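Racking test tubes without chipping them

Quick one for anybody setting up glass tubes at home or in a school prep room. Ten minutes, less once you've got the knack.

What you need

Clear acrylic rack with round holes
Glass test tubes, round bottomed
A dark cloth big enough for the table
Lint-free wipes
Warm water, drop of washing-up liquid

Step 1. Lay the cloth

Black if you have it. Clear acrylic on a pale table is a pain to see, clear glass is worse. On black the hole rims show up nicely. An old tablecloth does the job, trimmed edge and all. Smooth out the big folds, don't bother with small wrinkles. Just make sure the rack sits flat and doesn't rock.

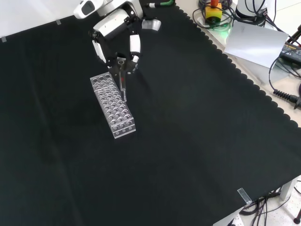
Empty rack on the black cloth, tube held upright next to it.

Step 2. Clean the rack

Wash it before the tubes go anywhere near. Warm soapy water, rinse, air dry. No alcohol or acetone on acrylic – it goes cloudy and can crack round the holes. I ruined a Jomden rack that way. Thirty seconds with the wrong bottle, done.

Check the holes for grit too. Grit scratches glass, and scratched glass breaks later when you heat it.

Step 3. Check the tubes

Hold each one up to the light. Run your eye round the rim, then down to the bottom. Any chip or star crack, bin it (glass bin, wrapped). Don't check rims with a bare finger.

Try one tube in one hole before doing the lot. Should slide in with no pushing. If its tight, wrong size rack. My Skemura tubes never fitted the Gkikas rack and forcing them cost me 2.

Step 4. Line it up, then lower

Hold the tube near the top, upright. Bring it over the hole first and stop. Look from the front and then from the side. A rack with more than one plate has holes at more than one level, so a tilted tube will go through the top and catch on the one underneath. Straight down, slowly. Let go only when you feel it touch the base.

If there's liquid in it, same thing but slower. Bubbles near the top will settle on there own, no tapping.

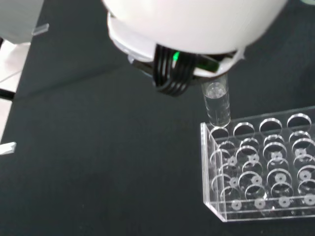 Step 5. Fill in order

Start at one corner and work along the row. Back rows first, so you aren't reaching over standing glass. Label as you go, near the top where the rack wont hide it.

To empty the rack, do it all backwards. Lift straight up, no twisting.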